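6 Choosing tasks for the cell

6.1 What the Pletoren arm can be given

This section applies to the bench cell at Riltlow and to any cell built to the same drawings. It sets out which chores may be handed to the arm, which stay with the operator, and how to move a task from one list to the other.

Read section 5 (Guarding and stops) first.

The arm repeats a taught movement well. It copes badly with anything that bends, tangles or hides behind something else. Folding towels, loading a dishwasher and routing cables all remain on the operator's list for that reason – trial settings for them are in the menu but are not supported.

6.2 Setting up a new task

1. Switch the controller to TEACH. The arm will not move faster than 200 mm per second in this mode.

2. Fix the parts holder to the bench and check that it does not rock. If the holder shifts during a run, all taught points are lost and must be entered again.

3. Open the gripper fully and bring it to the approach point by hand.

4. Set the grip force to its lowest value. Raise it one step at a time until the part lifts without slipping.

5. Save the task under a new number. Do not write over task 1859, which holds the factory check routine.

6. Run the task 300 times with an operator present. Record each stop and its cause on the Abella log sheet.

7. If the log shows no unexplained stops, the task may be moved to the supervised list.

Note: A task on the supervised list still needs a person within reach of the stop button. There is no unsupervised list in this edition.

CAUTION: Do not use a working hard drive for teaching. Use scrap drives until step 7 is complete.

6.3 Computer assembly and strip-down

Computer work is split by part. Drives held in a caddy have stiff edges and a known width, and the arm may lift and place them once the task has been taught. Processors may be lifted from an open recess only. Fitting a processor to a motherboard, seating cards and joining connectors stay with the operator.

Before each run, place the drive and processor on the upright board and keep the tower within the working area. Disconnect the tower from the mains.

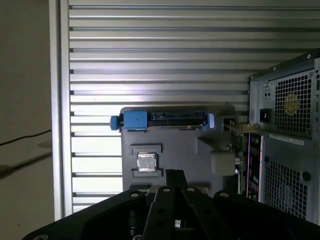 A reader at Pestcombe wrote in after the last edition to say that the split is too cautious: their arm has been seating cards since October, and the operator only steps in when a card goes in crooked. They asked for card seating to be moved to the supervised list.

The request has been noted. The split stays as printed until card seating has passed 3000 runs on the same taught points – stepping in to straighten a card counts as a stop and must be logged as one.

6.4 Returning a task to the operator

1. Press HOLD and wait for the arm to park.

2. Select the task number and choose WITHDRAW.

3. Enter the cause code from Table 9.

4. Remove any part left in the gripper before closing the guard.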